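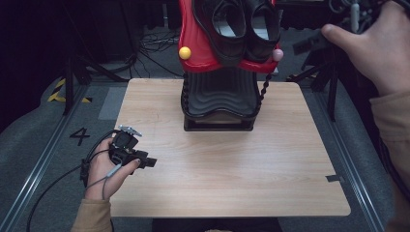 Tryouts, week one

Print | E-mail this post

Quick one, I have to be back at the gym by 6 and I haven't eaten.

So the Flamoldale summer-to-fall thing is over and we are officially a club with a girls side. Two teams. Took long enough. Sign-up closed last night and Maham Malik sent me the list at some ridiculous hour with no message, just the list. More names than spots. Never had that before, not once.

What we're running: layup lines both hands, closeouts, three on three with no dribble, then full court. No dribble is the one I care about. You find out fast who looks up. Kids who score all day at the park get very quiet in that drill, and some little guard you never noticed is suddenly making every pass. Love it.

Not running suicides. Did those for years because my coach did. Waste of court time and we pay for that court by the hour.

Speaking of — the Zemasham gym went up again. 600 for the month, and that's without the scoreboard. Hashmi is still in for the jerseys, same as last year, bless them. Gidetti wanted their name across the back bigger than the numbers so that's still being disscussed. Refs can't read a number the size of a playing card. I told them that. Will tell them again.

Player fee stays at 100. If that's a problem at your house just text me or Maham, we'll sort it out and it stays between us.

Parents, a few things. Drop off at the side door, the front one is locked after school hours. Water bottle with a name on it. Please don't coach from the bleachers during tryouts, I mean it, your kid looks at you every single time and then misses the cut. I was that dad. My daughter made me sit in the car for most of a season, fair enough.

Cuts go out by e-mail, everyone gets a real note from me, not a list taped to a door. It's nearly the worst part of the job and I'm slow at it so give me a couple days. First league game is in November, away, schedule to folow when the league gets around to it.

OK, sandwich. Then whistle, clipboard, gone.

Last updated: 24/10/2026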